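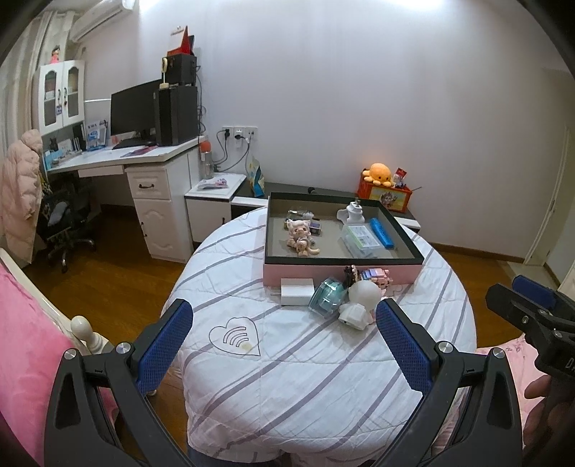

Grernus swaps its blue pads for a softer set, and I got to try them

If you've been following my gripper posts since September, you know I've been waiting on this one! Grernus has started shipping a softer contact pad for its hand-held grippers, and Fredy Llanos over at Vahidi let me come along while his team compared it with the textured blue ones everybody already has.

The plan was simple: 500 picks, half with each pad, all small household stuff (toys, thin packets, little boxes, the things that make a gripper look silly). We didn't get through all of them. By 4 p.m. my wrist was done and we stopped at 300 picks, split evenly, so take all this as a first look.

Soft pads first. They're lovely on figurines. You squeeze, they give a little, and the thing stays put even if you came in crooked. On slick plastic packaging, though, I kept losing my grip halfway up, and Fredy did too, which made me feel better. The blue pads were the other way round: great on packets, fussier on anything round. I dropped the same plush toy 2 times in a row and I'm still annoyed.

Swapping pads took me over 119 seconds the first time, mostly because I had one on backwards. Fredy does it while talking.

We also had the Driltico controller hooked up for a bit, which logs how far the fingers are open. I liked it, but the cable is too short and it pulls when you reach across a table. Arard is supposed to have a longer one coming, no price yet.

Fredy wants to finish the remaining 200 picks before he puts any numbers out. If you own the blue pads, I'd hang on to them for now and maybe get one soft set to share. I'll post the full table when he sends it.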